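About Wirnska

Hello and welcome! We're Wirnska, a small school for household skills, and we teach the things most of us were supposed to pick up at home and somehow didn't. Folding, sorting, packing a bag so you can find your keys in it, putting a drawer back together after a move. If it's made of cloth and lives in a cupboard, we probably have a class on it.

Marloes Aerts started the school after years of running the linen room at a guesthouse called Prins. Friends kept asking her to come over and "do the closet," and after a while she asked them to stay in the room and do it with her. Those afternoons became our first course, Tumeo, and it's still the one most people begin with. You bring a bag of your own laundry (clean, please!) and you take it home folded.

We now have 2 classrooms and a supply closet we're very fond of. Since we opened, 605 people have finished a course with us, and the oldest person in this spring's group is 71 and folds a fitted sheet better than any of the teachers. She's been asked to show it again at the next open evening, so come early if you want a seat near the front.

What are classes like? Pretty relaxed. We work standing up, at tables, with a lot of talking. Tumeo covers towels, napkins, shirts and bedding. Hodedow is the follow-up and it's all about small things: pouches, trays, boxes, what goes in what, and where the whole lot goes afterward. We love teaching this one! People arrive thinking they need more storage and then spend a happy hour emptying zip bags they'd forgotten they owned.

Cloth and pouches take up the middle part of Hodedow. A thin cloth is harder than a towel, it slides and it won't hold a crease, so we start by getting hold of two corners and lifting it clear of whatever it's lying on.

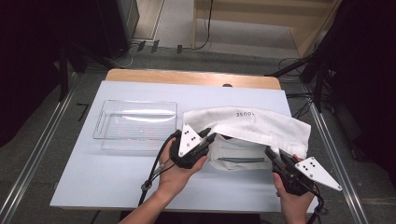
After that comes smoothing, then halves, then halves again, and we don't mind at all if it takes four tries. Clear trays are good for anything you reach for every day. Pouches suit the things you want kept together but don't need to see, like chargers, sewing bits or travel soap.

Groups are small and you don't need any experience. Kids are welcome with a grown-up, and they tend to be very strict about labels. If you'd rather have us teach at your workplace or community center, write to us and tell us how many tables you have.

New Tumeo groups start in April, with Hodedow following as soon as the first group is through. We'd love to meet you!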